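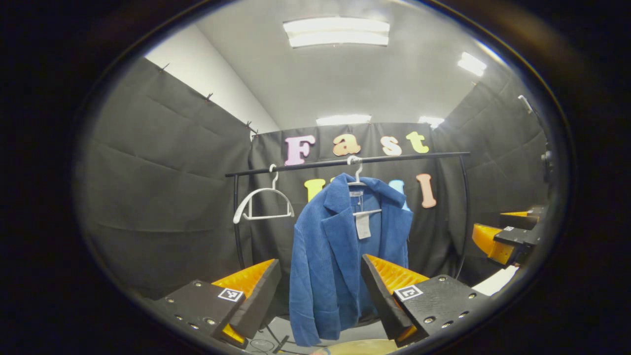 Ifeanyi Yusuf reckons we should stop dithering and order the Doltari grippers before January, as the price only ever goes up. Maybe. I've heard that about every bit of kit we ever bought.

The quote is £2000 a pair, plus £221 for spare finger pads, and Wernton want another £700 a year for "support", a word they won't define. Brelari came in at £1951 with no pads at all. Neither would tell me how long a set lasts on clothes — corduroy, ribbed knits, anything with a tag dangling off it.

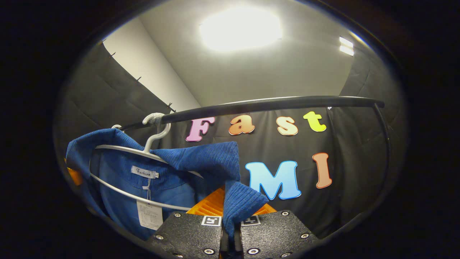 Blue knit on the rail, tags still on.

I've put one pair in the budget and left the support line blank. If Wernton ring back with a figure for pad wear, I'll look at it again.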